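Wanted: People to Teach Two Robot Arms to Tidy a Desk
Skunedo Student Robotics Club, fall call for participants. Posted Sep 9, 2021.

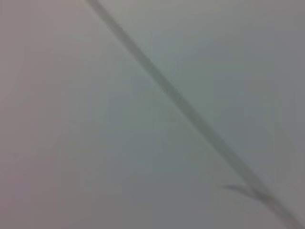

What we are

Skunedo is a student club with a basement workshop, two robot arms and a sink we are not allowed to use for anything interesting. One arm is called Olik. The other is called the other one, after a naming vote that ended badly in June.

This year's project is desk tidying. We want an arm to look at an ordinary messy desk, pick things up, and put them where a reasonable person would have put them in the first place. Pens go in the cup. Paper goes in the tray. Charging cables get coiled and set to one side, or at least moved to one side in a manner suggesting that coiling was considered.

The arms learn by copying. A person steers the arm through a job, the wrist camera and the joints get recorded, and after enough of this the arm has a go by itself. "Enough" is where you come in. Last year we had 118 usable recordings. They were nearly all made by the same two people, and the arm picked up their habits, including a long pause before touching anything with a lid.

We also learned that close-ups are hard. When the gripper gets right down to the surface, the wrist camera goes soft and you get a lot of pale gray with maybe one dark streak across it. Is the streak a cable? A rod? The shadow of either? The arm has to make up its mind anyway, and so will you if you sign up for labeling.

What we need

Drivers (the big group). You steer the arm with a hand controller and tidy the desk, over and over, with the mess arranged differently each time. No experience needed. People who play video games tend to start fast and crash into the pen cup. People who knit tend to start slow and end up better than the rest of us. Both are welcome, and so is anyone who does neither. Sessions run two hours with a break in the middle.

Labelers. You go through recordings and mark where a grasp starts, where it ends, and what was being grasped. For the blurry parts there is an "unsure" button. Please use it. We spent most of the spring undoing the work of a very confident labeler who has since graduated and is doing well. Labeling can be done from home, in whatever you wear at home.

Mess makers. We have run out of ways to make a desk look untidy. Ours all look like a desk somebody tidied and then sprinkled with pens. If you have real, natural, unforced untidiness in you, come in for an afternoon and set up desks for the drivers. Bring things from your own bag if you can stand to have them dropped.

One person who likes mounts and brackets. The camera mount on Olik's wrist has been redesigned four times and we would like a fifth opinion. You should be able to use a 3D printer or be willing to stand next to one for long periods. Some knowledge of lenses and focus distance would make you extremely popular.

One person to write things down. Our documentation is a shared file called NOTES_new_REAL, and there is a second file with nearly the same name that is more recent. You would have full authority over both.

What you get

Drivers and mess makers get a meal voucher for the Çetinkaya cafeteria per session. It covers the hot special or two of anything in the pastry case, and it does not cover coffee, a policy we have protested. Labelers get one voucher per batch of 21 clips. The bracket person and the notes person are regular club members, so they get a key to the workshop and no vouchers, but they also get to be named on the poster.

If you are in the intro automation class, driving and labeling both count toward your outside hours. Get the sheet signed on the day. We are not able to remember who was here three weeks ago and neither are you.

There is also the competition. We have entered the Fukatar student challenge in the desk and household group, and anyone who has done at least four sessions can come along on the bus. Last year we placed 29th. Please do not ask how many teams there were until you have joined.

What it is really like

Slow. The arms move at the pace of someone reaching for a cookie in a room where others are asleep. You will spend part of each session waiting for the recorder to save. The workshop is warm near the power supplies and cold everywhere else, so bring a layer you can take off again.

You will get frustrated with a paper clip. It happens to all drivers, and the rule is that you may put the controller down and walk to the end of the hall and back. You may not speak to the paper clip on the recording.

Safety is boring and we take it seriously. Everyone does the short briefing before touching a controller, even if you did it last year. Long hair is tied back, lanyards come off, and hands stay outside the taped line whenever an arm is powered. The red button stops everything. Pressing it when it turns out you didn't need to is fine and costs us a minute. Drinks stay on the shelf by the door.

Who can apply

Any enrolled student, any major, any year. Staff can sign up as drivers too. We had someone from the library last term who was the best we have ever seen with a stapler, and we would like that person to come back. Left-handed people are especially wanted, as we have almost no left-handed driving and it shows.

The workshop is down one flight of stairs, but there is an elevator at the loading end of the building. The driving table can be lowered for seated use. Tell us ahead of time and it will be set before you arrive.

About the recordings

The cameras are on the wrists of the arms and point at the desk. We don't record sound for the project, although the old webcam on the shelf used to, which is how the paper clip rule came about. Hands may show up now and then during setup, and those clips are trimmed before anything is shared. If you change your mind later, tell us your session number and we will delete your recordings.

How to sign up

Put your name on the sheet outside the workshop door or send a message to Thibault Mallet through the club page. Say which job you want, which afternoons you are free, and whether you are left-handed. Drivers can start as soon as they have done the briefing. For the bracket and notes jobs, add a few lines on something you have built or written. It doesn't have to have worked.

If the door is locked, knock hard. The fan is loud.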